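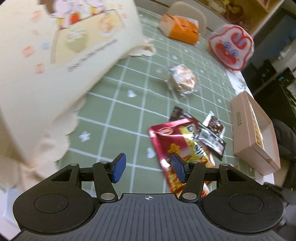

Open Day at the Clarkuvex Workshop, Grikgate

January 26, 2023

Clarkuvex opened its Grikgate workshop to visitors for the afternoon. The company builds small robot arms and the grippers that go on them, and most of its current work is on household jobs: picking up, packing, folding and putting away. Visitors went through in groups of 40, starting in the main room and finishing in the machine shop. Notes from each stop follow.

Snack table
Hand-held grippers are used at this stage, with a person doing the moving. The table had a green cloth with a grid printed on it, and on it were a red food pouch, a pastry in clear plastic, a few smaller packets and an open pink box. Shiny wrappers are hard for the cameras because they throw reflections, so the staff like to include them.

Fingertips
The pads on the gripper are blue and the jaws behind them are black. Pads can be changed when they wear down, and visitors were allowed to press a spare set between their fingers. Several people asked if a harder pad would hold better. The answer was that it depends on the object.

Cloth and ruffles
Fabric got the most questions of the day. A box keeps its shape when you pick it up and cloth doesn't, so where you take hold of it matters a great deal. Iraís Quezada, who ran this stop, said a ruffled edge gives the jaws something to close on but makes it harder for the software to tell where the item ends.

Trying it yourself
Anyone over ten could have a turn. The usual mistake was squeezing too early, before the jaws were down around the object. Quezada told people to slow down over the last inch and keep their wrist level. The line was long by midafternoon and turns were cut to 2 minutes.

The Matero arm
Matero is the company's bench arm. It ran a sorting job on a loop, moving small cartons from one tray to another. It stopped twice during our group's visit, once for a carton that had slid into a corner and once because somebody leaned over the safety line. Both times an operator cleared it and started it again.

Recordings wall
A screen by the door kept a running total of the recordings made in the building since the fall. It read 1813 when we came in. Of those, 302 had been set aside to be done over, mostly for poor lighting or a blocked view.

Machine shop
The Ngubane room, at the back, is where housings and linkages are made and put together. No machines were running while visitors were inside. Parts were laid out in the order they are assembled, from the linkage arms and pivot pins through to the finished grip.

Next visit
Another open day is planned for February, with the same stops and more time at the hand-held station. Sign-up is at the front desk in Grikgate. Closed shoes are required in the machine shop, and bags need to be left at the door.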